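**Bumham's cord drive is back, and I went down with a bag of my own**

If you have a drawer at home that you can't open all the way, you'll want to know that the Mutiso Center in Bumham has started up its Friday cord evenings again. They run all through October, from 6:30 in the evening until the lights go off at nine, and you don't need to sign up. You just bring your tangled stuff and sit down.

I went to the first one, partly for this page and partly out of shame. My bag was a grocery sack that I'd been filling since we moved here from Staltatton, and it weighed more than my dog. I had phone cords in there, printer cords, a set of holiday lights, and something with a plug so fat I'm still not sure what it ran.

The idea is simple enough. People sort out whatever they've brought, coil it properly, tie it and label it, and then decide if it's going home or into the share bins by the door. The share bins are open to anybody in town. Last year's drive put 2,000 cords back into use, according to the sheet on the wall, and this year they'd like to beat that before Thanksgiving (no pressure!).

Noboru Arai is teaching the coiling. He used to run cable for concerts and trade shows, and he has strong feelings about elbows. If you're someone who wraps a cord between your thumb and your elbow, the way my mother did and the way I did until last week, he will come over and gently take it out of your hands. He says every wrap like that puts a twist in, and after a few years the cord remembers it and fights you whenever you try to lay it flat. What he wants is a loose loop, then a loop turned under, then a loose loop again, and so on. Over, under, over, under. I got it on maybe my fifth try, lost it again, and then got it for good while I was talking about something else.

He's also very much against tight coils. My instinct is to wind a thing up as small as it will go and strangle it with a rubber band, and I was told to let it hang open. A coil should be loose enough to get your hand through, he said, and the tie should go on without squeezing. For ties there's a big roll of hook-and-loop tape that Osix, the hardware store on the corner, gave for the drive, and you cut off what you need. I may have cut off more than I needed.

The other half of the evening belongs to Aiguo Lü, who set up the labels. Hers is the part I'd been dreading, and it ended up being my favorite. She has you write down two things only: what the cord fits and how long it is. No brand names, no dates, no "spare." She says "spare" is the most useless word you can put on a cord, and I went home and found it on 4 of mine, so fair point. The tag goes at the plug end, because that's the end you're looking at when you're standing over a bin.

There was a good crowd, too. I talked with a man who'd brought nothing but extension cords, all orange, and a pair of sisters splitting up their dad's workshop who had been arguing about a speaker wire since lunch. A boy of nine or so was faster at over-under than any of the grown-ups and was being pretty smug about it – I'd have been the same. By eight the talk had moved on to whether anyone would ever need a phone handset cord again, and I'm sorry to say it got heated.

A few practical notes. Bring your cords in a bag or a box you don't mind emptying out. Leave the power strips at home if they're cracked or scorched, as those can't go in the bins and somebody will have to take them to the county drop-off. Same goes for anything with bare wire showing. Laptop chargers are welcome, but try to bring the ones where you can still read the print on the brick, otherwise it's hard to match them to anything. And parking behind the building is tight, so if you can walk, walk. The side door on the alley is the one that's open.

I'd also say bring less than you think. I got through 29 cords in one evening, which sounds like plenty until I tell you I still had half the sack left. The white ones took me longest, as they all look the same once they're in a heap and I kept picking up the wrong end.

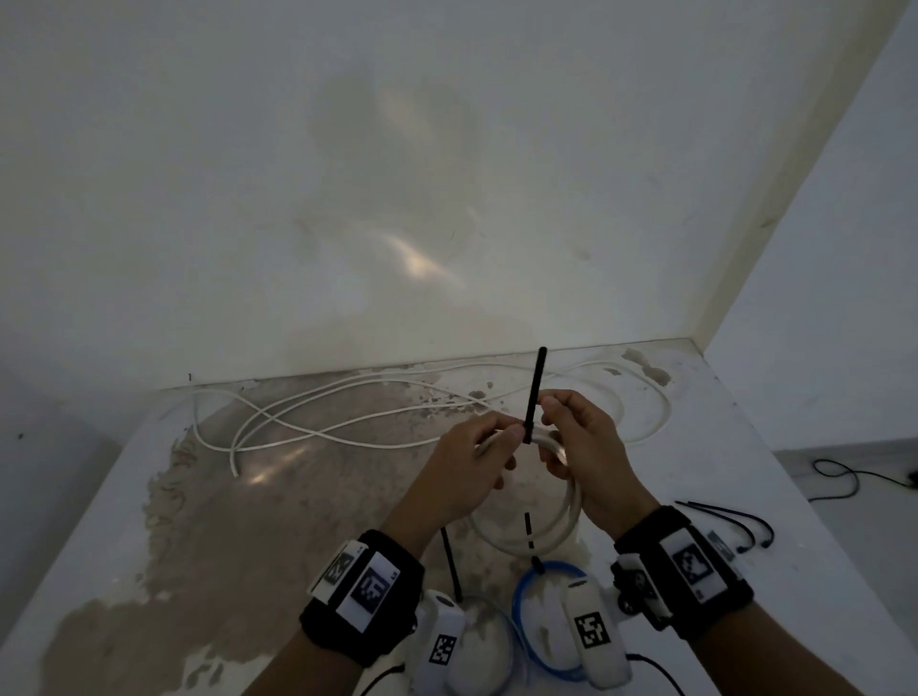 **What should you do with a cord when you don't know what it belongs to?**

Tag it with the plug type and the length and put it in the mystery bin, where it stays for 12 weeks so anyone can claim it. After that it goes off with the scrap copper. Aiguo keeps a board of common plug ends next to the bin, and most people can find theirs on it in a minute or two.

I left mine with the fat plug in there. If it's yours, or if you know what it is, please go get it, or at least write to me and put me out of my misery.

The next session is this Friday at the same time. Noboru says he'll be going over long cords, anything past fifty feet, and how to hang them in a garage so they don't slump off the hook. Aiguo is hoping for more helpers on the labeling table and will show you what to do when you get there. Coffee is a dollar and the cookies are whatever people bring, so I'm making the lemon ones. My second bag is already by the front door.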